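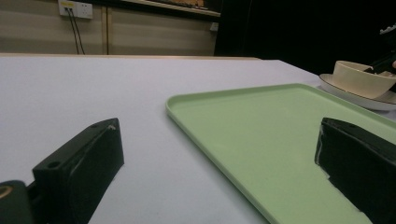

Home Projects Report Team Archive Contact

3. Tray return at Nolville canteen

Before the change, two staff cleared trays by hand and stacked the bowls and plates for washing. The Cadeck arm now takes the trays at the return point. Staff still handle bowls, as the arm dropped too many in our November trial.

We logged 118 returns over one lunch service. The arm stopped 31 times and a member of staff had to reset it each time. Shona Innes, who supervises the shift, told us the lifting is lighter but the work is more broken up. Resets do not appear in the job description or on the rota.

Jamila Marikar and Mesfin Kahsay timed the resets. Their log sheets are in Appendix B.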